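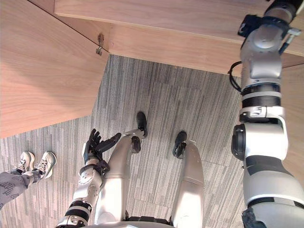 *Reading time: 2 minutes*

# Serance Reading Circle: minutes of the spring planning meeting

**Date:** 19/03/2026
**Present:** Wendy Penrose (chair), Halvard Isaksson, Tuva Wikström, Hugo Lecomte
**Apologies:** Jelle Claeys, who is home with a cold and sent her good wishes and a very long email
**Minutes:** Tuva Wikström

**1. Welcome and last minutes**

Wendy opened the meeting and thanked everyone for coming out in such miserable rain. The last minutes were approved with one correction: it was Hugo, and not Halvard, who had offered to bring the plum cake, and Hugo would like it known that he did bring it.

**2. The April book**

This took up most of the evening, and a very enjoyable evening it was. Jelle had written in favor of the family saga we put off in the fall, and her email was read aloud in full. Halvard felt that a saga of that size was a lot to ask of people in gardening season — he is still only halfway through the last one — and spoke up for the short stories instead. Hugo liked both and said so several times. After a good deal of friendly back and forth we settled on the short stories for April, with the saga kept for the summer break, when there will be time to do it justice.

*Agreed:* Wendy to write the discussion questions. Halvard to ask the Ekström bookshop whether they will hold copies for us again.

**3. Book swap**

The swap shelf is getting crowded, mostly with thrillers. Tuva suggested a proper swap afternoon with coffee, open to friends and neighbors, and everybody warmed to the idea right away. Hugo asked whether cookbooks count. They do.

*Agreed:* Tuva to draft a notice. Hugo to look after coffee and cups.

**4. Seating**

Halvard asked if we might sit in a circle from now on, as those at the far end have trouble hearing when the talk gets lively. Wendy was all for it and wished we had thought of it years ago. We will try it next time and see how everyone likes it.

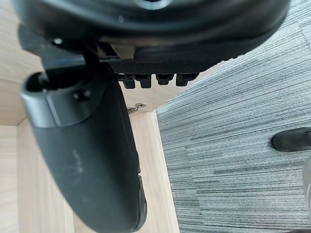

*Seating, item 4.*

**5. Money**

We have 1371 kronor in hand after buying tea and stamps. No one wished to raise the subscription.

**6. Any other business**

Jelle's email also asked whether somebody had picked up her green umbrella. Halvard had, and has been using it, and will return it with his apologies.

Wendy thanked everyone for their patience with a long item 2. The date of the next meeting will be sent around once Jelle is feeling better.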